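Home Posts Workshop notes Archive Contact

Posted in May by Struan Lennox

The quote is not the price

We have been asked to put a second arm in next year's budget, and I've been the one holding up the paperwork. Davina Yule reckons I'm being a grump about it. Fair enough, but I've seen the first quote and I've seen what we paid in the end, and they weren't close.

The sales bloke from Clekberg sends over one page. Arm, gripper, controller, a line for "commissioning", a total at the bottom in a nice colour. What the page leaves out is everything that turned up on our own ledger afterwards. The table. The mount for the table, once we'd found the first table moved. Power run to the right side of the room. Cable covers. A spare set of finger pads, then another set. I went back through the receipts and there were 87 of them, and the cheapest was for $7 worth of screws.

Then there are the props. If you want an arm to learn to tidy a bench, you need a bench's worth of stuff to tidy, and you need more of it than you'd think. Cups get crushed, so you buy sleeves of them. Our line for groceries, toy food and cleaning bits came to $604, and the original budget had it at zero. I don't blame Nia Gough for that, she did the shopping and kept every docket.

My bigger gripe is labour. The brochure talks about hours saved. I'd like to see a column for hours spent, with somebody resetting the table between runs and somebody else watching. Ognjen Dervishi tried to cost that for me and gave up at more than 2 people's worth of mornings, at which point the payback period went somewhere past my retirement.

I'm not against buying it. The first one has earned its spot, mostly. But before I sign I want three things from Clekberg in writing: the price of the gripper as a spare part, who pays freight on a warranty return, and what the software licence costs in the second year. I asked for all of that a fortnight ago and got a colour catalogue.

Davina wants an answer by the end of the month. She'll get one when I get mine.
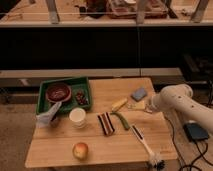 The first arm at its table, with part of the $604 laid out.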